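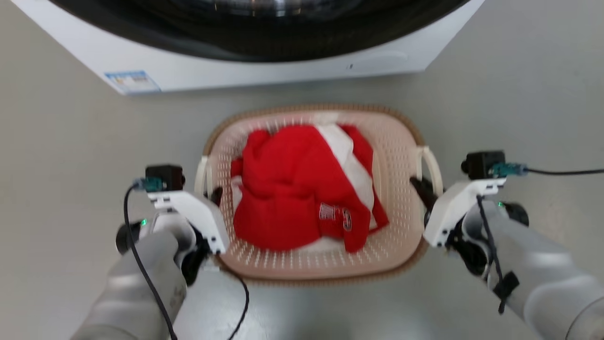

Lorraine Te Moana reckons I should have stayed on the council and voted with the group, because you can't fix anything from the back of the hall. She wrote me that the morning after, and I want to start there, because she's got a point and I still don't agree with her.

Talks > Local Government > Notes, Brustcombe evening

(Wait for the latecomers. Water!)

So, the library vote. Most of you know I was whipped to back the merger with Povevura, and I'd said on doorsteps all over Brustcombe that I wouldn't. I had the petition in my bag, 3,119 names on it, and I'd met a fair few of the people who signed (some of them in the rain, bless them).

The group meeting lasted 40 minutes. Mostafa Benkirane chaired it and he was very decent. He gave me 10 of those to make my case, and then we went around the table and I could see how it was going. I handed in my letter before the full council sat down.

Pause here. Ask who's ever quit something. Hands up.

What I'd do differently: tell the branch first. They heard it on local radio and I'm still sorry about that. I'd also read the merger papers sooner, all of them, appendices too. The opening hours were in the back and I only got to them in January, when the consultation was nearly done.

On the whip, keep it short. I don't think it's wicked. You need some way of getting a budget through. But I'd like a free vote on anything that closes a building, and I'll say so to whoever gets my seat.

Then Charbonneau Road, the bus bit, only if there's time. Questions, almost 50 chairs out so use the mic.

Comments

Folasade Adeyemi: Good talk, wish you'd got to the buses!

Ashton Ormsby: Free votes sound lovely until your side loses one. Are you standing again or not?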